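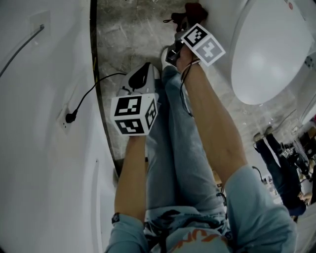
Notebook, February 2025

Open day write-up, before I forget the lot of it. My feet hurt and my voice is gone, but I think it went well! The group from Flovura came first thing, then the people from Sikeck after lunch, and in between we had a slow trickle of anyone who saw the sign by the stairs. The sign-in sheet says 60, and I know for a fact a few people walked right past it.

The plan on paper was slides, then a live session with the handheld grippers, then questions. What we did was skip the slides after the first round. People's eyes kept sliding over to the grippers anyway, so for the second group we went straight to it and let the talking happen while we worked. Much better. I'd do it that way from the start next time (and cut the deck to maybe two slides, the one with the task list and the one with the floor plan).

Things visitors asked, more or less in the order I remember:

Why the cubes? Everybody wants to know about the cubes. I said the printed patterns on the faces let the software work out where the gripper is and which way it's turned, and having them on more than one face helps when the wrist rolls over. Someone from Sikeck wanted to know what happens when you cover them with your sleeve. Fair point - we lose it, and then we have to throw out that stretch. Roll your sleeves up, people.

Do your arms get tired? Yes. Next question.

How long until a robot can do it on its own? I gave my usual mushy answer. I need a better one. I talked about how many good takes we got in January (244, all on the pick-up-and-hand-over tasks) and how many of those were any use for training, and that seemed to land better than waving my hands about the future. Somebody asked if they could see a bad one, so we pulled up the one where the left gripper drifts clear through the tabletop on the plot. Huge laugh. Keep that one handy.

Now the stuff to fix, which is the real reason I'm writing this down.

The cables. We've known about the cables since forever. Reaching low toward the floor with a gripper in each hand is exactly where they get annoying, and with guests standing close I was watching the cords more than the task. The wall outlet is fine for one person, but as soon as there's another person with a gripper by the table you start doing a little dance around each other. I want the leads run overhead before the Jääskeläinen visit. If that can't happen, at least tape down whatever is crossing the floor and move the small boxes somewhere else.

Calibration. We did it once in the morning and figured that would hold. It did not. By the afternoon round the right side was reading 14 mm off, so the overlay on the big screen had the fingers closing next to the thing and never on it. I recalibrated during the coffee break and it came back fine. My guess is one of the cubes got bumped while visitors were passing the grippers around. New rule: check it between groups, every time, even if it looks okay.

Letting visitors try. Best part of the day by a mile and also the part we planned least. Everybody squeezes too hard at first, then they get it, and then they don't want to give it back. We had 2 sets out and could have used another. A kid (somebody's daughter, maybe ten?) was better at the stacking task than I am. I'm choosing to be happy about that.

The screen. Too bright, too far from the floor area, and the delay makes people think something is broken. Somebody please find the long video cable. I looked in the drawer, I looked in the other drawer.

Name for the demo: we've been calling the pick-up routine Raton on the schedule and several people asked what it stood for. It doesn't stand for anything. Either we come up with something or we take it off the handout.

Still to do: send Flovura the task list they asked for, put the spare grippers back on charge, redo the handout, write down the morning setup steps while they're fresh. I've got most of those on the back of the sign-in sheet, so don't toss it yet.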